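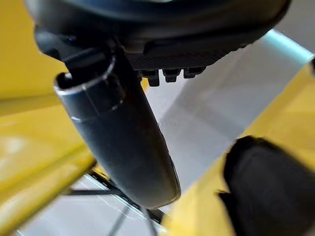

Underside of the dark gray part – three teeth below the textured strip, black tube with the collar

tahiri_h
Posting this in the storage and fixtures section as it concerns parts handling. We keep molded black parts on a yellow two-tier rack at the Nokdale shop. My question is about spacing on the top shelf. The shoe-shaped trays go there in one row, and I want a fixed pitch between them.

benkirane_shop
What is the shelf length?

tahiri_h
1180 mm usable. The shelf surface is in two panels with a seam between them.

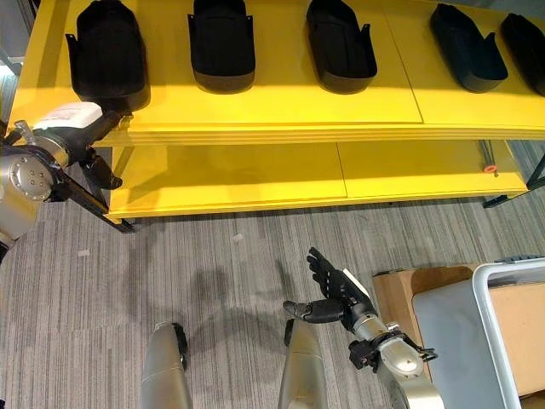
Top shelf with the shoe-shaped trays, lower shelf clear

joleo2000
The fourth one sits at an angle to the shelf. I would fit a low stop strip along the back and push every heel against it. Leave 10 mm between side walls and check the tabs, as they are the first thing to catch.

Ilham Ouazzani
I disagree with the stop strip. The walls are rounded, so a straight strip gives you one contact point and the tray can still rotate. Use a shallow locating peg inside each footprint, or a cut foam liner.

joleo2000
Foam collects dust and has to be recut for every new part. Two contact points per tray would fix the rotation – a strip with small V notches.

Ilham Ouazzani
V notches, fine. A plain strip, no.

benkirane_shop
Is the sun on that shelf every day? I would look at that before the pitch. Anything black warms up quickly by a window.

tahiri_h
Mornings only in April. I can move the row to the lower shelf, but then the reach is worse.

adel_m
Keep them on top and put a blind on the window. For the part in the first photo, I would not rest it on those teeth. Use a cradle with a relief cut under them.

tahiri_h
Agreed on the cradle. I will cut a notched strip in 2 mm sheet and post the drawing.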